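Gripper won't let go after e-stop, two-arm robot folding laundry

Posted by Mawar Lumbantobing, Nelstead
2025-02-15

We have a two-arm robot on a Trulska controller that folds clothes. It ran for almost 2,000 cycles without doing anything worth writing to strangers about. Last week I hit the e-stop in the middle of a T-shirt and the right gripper stayed shut. It stayed shut through the reset as well, and through me saying its name in a disappointed tone.

The left one opened the moment I cleared the fault. The right one reports "open" on the status page while plainly being closed. Jaw force is set to 85 on both sides, in whatever units Trulska thinks in. I got the shirt out in the end, and it now fits somebody with one very long shoulder.

It has happened four times since, always on the right, always with cloth under tension.
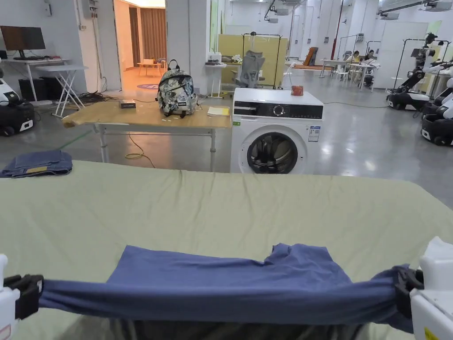

Should the jaws open by themselves when the e-stop is pressed?

Most electric grippers are built to hold when power is cut, so that whatever they're carrying doesn't land on a foot. Staying shut during the stop is normal. Staying shut after the reset while claiming to be open is a fault, and I'd stop running it until you know why. Check your own manual for the manual release and read that page before you need it.

The false "open" makes me suspect the position sensor, or the cable to it. If the controller lost its reference when the power went, it may be reporting the last command it sent and not where the jaws are. Re-home the right gripper with nothing in it, then stop it again, still with nothing in it. If it behaves empty and sulks with a shirt, look at the cable where it bends at the wrist.

And please isolate the arm before you put your fingers anywhere near the jaws. I have a fingernail that grew back a funny shape.

Ludmila Šimek

Ours did this in July. Turned it off and on. Fine now.

Gündoğdu

Different make, but we had one that did it because the finger pads were worn and lint had packed in behind them. Ours were meant to last 3,000 cycles and were a disgrace by 200, which I put down to towels. Take the pads off and have a look, it's a two-screw job on mine. Also 85 sounds like a lot for a T-shirt, unless it owes you money. I run 40 and drop one now and then.

Kuduneck

Thanks all. Re-homed it empty and it stopped and opened perfectly, naturally. Wrist cable is next, with the power off, Ludmila. I've turned the force down too.

Mawar Lumbantobing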